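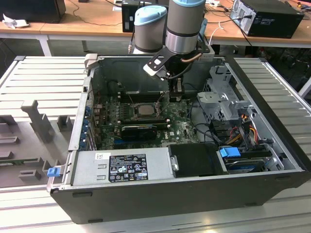

Setting up a desktop teardown cell: the rules we go by

Quick version for anyone taking over a bench. Long version is in the Prornar binder, ask Carol Treloar where it lives this month.

Covers opened desktop towers, case on its side, arm coming in from the top. Laptops are a diferent page.

Before the arm gets power

Unplug the tower. Hold the power button in for 15 seconds, wait, then open the side panel. Do this on the hand bench, never under the arm.

Power supply stays shut. No exceptions, no "just a look". The label on it is there for a reason and the arm has no business near those screws. Whole unit comes out as one piece and goes in the Totico bin.

Case flat against the stops. Push it, let go, push again. If it rocks, something is under it, usually a screw.

Photograph the label side of anything with a serial. Drives especially.

Risk assessment

ISO 12100 for the general method, ISO 10218 for the robot and the cell. Read them, don't go by what somebody told you. Two things people get wrong:

A "collaborative" arm is not a safe application. You assess the arm, the gripper, the part it's holding and whatever it might drop, all together. Thin fingers holding sheet metal = a sharp tool.

Change the gripper, redo the assesment. Same for new fingers. Same for a new case model if the approach path moves.

Speed and height

First run on any new model: reduced speed, one person on the pendant, hand on the enable switch, everybody else back behind the tape.

Our travel height is 290 mm above the bench until the path is signed off. After that you can bring it down in Cropper, but only in the approach block. Leave the retract block alone.

Straight down, straight up. No sideways moves with the fingers inside the chassis. Drive cages and loose cables will catch and you'll drag the whole case off the stops.

Order of work

1. Cables first, by hand. SATA and power leads tucked or pulled.
2. Drives out, logged, into the locked box. Data rules apply from this second on, see Mafalda Marinho's sheet.
3. Cooler off, then CPU. Grip the processor by its edges, lowest force setting that holds. Release the retention frame first (yes, someone forgot).
4. Memory. Both latches open before you pull.
5. Cards. Check the slot latch on the rear side AND the one on the board.
6. Board last.

Static: mat grounded, wrist strap on for any hand step, finger pads of the static-dissipative kind. Check the strap at the tester every morning. Write it down.

Stops and resets

Protective stop goes off: look before you touch anything. Reset from outside the tape. Same stop twice on one unit, pull the unit and tag it.

E-stop test every Wednesday before the first case. Press it with the arm moving slow, not parked. Initial the log.

Never reach in while it's paused. Paused is not off.

Housekeeping

Cables behind the arm get tied back so nothing can snag at full reach. Fixture blocks bolted, not taped. Empty the screw tray every 5 units.

Logs get uploaded to Drirnuvden at end of shift. We have 1,330 units in there now and the ones with blank fields are a pain to fix later, so fill in the fields.

Questions to Carol. Pendant key goes back on the hook.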